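Small Paper Things, Session 3: Slanted Trays
Notes to go with the Saturday class, Sedgwick room

Last time we got through sorting, and most of you went home with piles. Good! Piles are fine for a week. This session is where the piles get somewhere to live, and these notes cover what I said in class plus a few things I forgot to say because we got into that long conversation about rubber bands. (Still no. Please take the rubber bands off.)

If you missed Session 2, the short version is that we split everything into cards you look at often, cards you look at now and then, and cards you are keeping for reasons of your own. I don't ask about the third pile. Only the first one goes in a slanted tray. The rest goes in boxes, and boxes are Session 4.

Why slanted

A card lying flat in a stack has to be lifted out to be seen, and if it's near the bottom you lift everything else with it. A card standing straight up in a box shows you its top edge and nothing more. Lean it back a bit and you can see the face from your chair. That's the entire idea, and shops worked it out for greeting cards long before any of us had a desk to mess up.

How far back to lean it is a matter of taste. I like somewhere between halfway and nearly upright. Too upright and the cards tip forward when you bump the desk. Too flat and you've used up half your desk on one row and you might as well have laid them out like solitaire. Try it with a card and a folded piece of scrap before you cut anything, and look at it sitting down! People always test from standing up and then wonder why it feels wrong later.
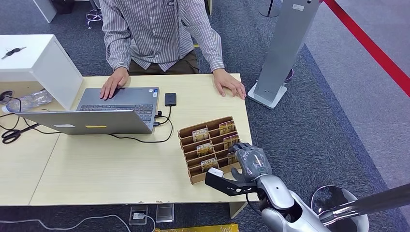 Slot depth is the thing I'd most like you to get right, so I'll go slowly. The divider should hold the bottom part of the card and leave the rest showing. If it comes up too high you've built a fence and you'll be reading the top strip of everything. Too low and the card slumps, or walks out the front when you pull its neighbor. The brown cardboard tray on the desk has shallow compartments, and the dividers come up just over the lower portion of each card, so you still get the printed picture with its darker brown blocks and lighter border. For a picture card, that's about all the wall I'd want. If your cards have their titles along the bottom edge you have a different problem, and I'd go shallower still or put the title on a tab.

A word on rows. Rows that sit straight across are easiest to cut and to keep square. If you then turn the finished tray at an angle on the desk, it often suits your arm better, particularly if there's a laptop taking up the other side. I keep my tray on the right and turned a little toward me. Left-handers, swap everything I just said. You can always turn a tray, so please don't cut it crooked to get the same effect (I have done this, and it took me an entire evening to admit it).

Making one

You need a sheet of cardboard, a ruler, a knife or sturdy scissors, glue that gives you a few minutes before it grabs, and one of your actual cards. Not a card of about the same size. One of yours.

Start with the base. Lay out one card for each column you want and leave a finger's width between them, plus a bit at each end. Mark that. Now do the same from front to back, allowing less than you think, since the cards overlap when they lean. Two or three rows is plenty for a first tray. Somebody asked about six rows and I said sure, and I've been regretting it ever since. The back row ends up so far away that you stop using it.

Cut your dividers next. All the same height, please, and cut them from the same sheet so they match in thickness. Run the ripples in the cardboard up and down if you can. They'll stand stiffer that way. Score the fold lines lightly with something blunt before you bend them. A dead ballpoint is wonderful for this, and I have never met a household without one.

Dry-fit the whole thing before any glue comes out. Put cards in. Take cards out. Put in the tallest card you own and see whether it blocks the one behind. Pull one from the middle with one hand while holding a cup of coffee in the other, which is how you'll really be using it. If the tray slides, it needs weight or a bit of grippy shelf liner underneath.

Then glue, from the back row forward, so you always have room to get your fingers in. Press each divider and count slowly to thirty. Then leave it alone. Overnight is best, and I know you won't, but try. 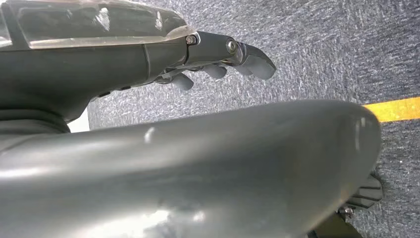

While the glue is setting you can think about what goes where, and I'd do this on paper first. Two columns gives you a natural left and right, and it's surprising how much use you can get from just that. To do and done. Keep and trade. Mine and my sister's. Front row for what you're touching this week, back row for what can wait. You can label the rows, but I'd live with it unlabeled for a few days. Whatever you call the rows on day one is almost never what they turn into.

One card to a slot or several? Depends on the job. For looking, one. For working through a set, you can put three or four in a slot and move the front one to the back as you go. Past that they start to bulge and the divider leans, and then you've got a stack again, only tilted.

Keeping the desk around it clear

This is the part people skip. A tray only works if your hand can get to it without climbing over something. Laptop cables are the worst offenders! They loop out across exactly the bit of desk you wanted, and then one day you tug the cable and the whole front row goes over. Send the cable round the back if it'll reach. If it has to cross the front, give it its own lane, and keep the tray behind that lane. Phones and chargers get a spot too. Mine is a square of felt. I'm not saying you need felt. I'm saying pick a spot.

Leave one empty hand-sized patch right next to the tray. You need somewhere to set a card down while you decide, and if there isn't a place for it you'll put it on the keyboard. Then you'll close the lid on it. Ask me how I know.

Ready-made ones

A few of you would sooner buy than cut, and that's completely allowed. I brought in the Hokero tray and the Stosell one so you could handle them. The Hokero comes flat and folds up without glue, which I love, but its slots run deep for smaller cards, so you may want to pack the bottoms with a strip of folded card. The Stosell sits lower and looks nicer, and it takes up more of the desk than I can spare. If you don't have strong feelings, make one from a shipping box first. You'll find out what you want from it, and then you can go and spend money on the right thing.

How many trays?

Fewer than you want. Bradley Haworth from the Omstead group came by in July and told us he'd cataloged 1,391 cards, and somebody quite reasonably asked how many trays that took. One! He has 85 cards that he rotates through a tray and the rest are boxed by year. He started out trying to display around 500 of them and said he couldn't find the edge of his own table. I pass this on with affection, as a person who once tried to plan shelving for 1,000.

So set yourself a limit based on the tray, and when it's full, something goes back to the box before something new comes out. Be strict with this for the first month. After that you'll either be doing it without thinking or you'll have quit, and if you've quit, come and talk to me and we'll look at whether the tray is too small or your first pile was too big.

When it goes wrong

Cards tipping forward: lean the divider back more, or add a thin strip along the front of the slot as a toe-stop.

Cards curling: that's usually damp or sun, so look at where the desk is before you blame the tray. Move it off the windowsill.

Dividers coming loose: too little glue, or you filled it before it was ready. Peel it, scrape off the old stuff, do it again.

Tray sagging in the middle: glue a second sheet under the base with its ripples going the other way. Fixes it nearly every time.

Edges going fuzzy: paper tape over the top of each divider. It does look neater too, and you can color-code with it if you're that sort of person. (I'm that sort of person.)

For next time

Bring your tray, finished or otherwise, with whatever cards you've been keeping in it. Don't tidy it first, because I want to see what it looks like after a week of real use. Bring your second pile as well, and measure your tallest and widest card and write both numbers down somewhere you won't lose them. I'll have spare cardboard, but my good steel ruler is staying home after what happened to the last one, so bring your own if you have it. The door's open from half past nine and the kettle is on the left as you come in.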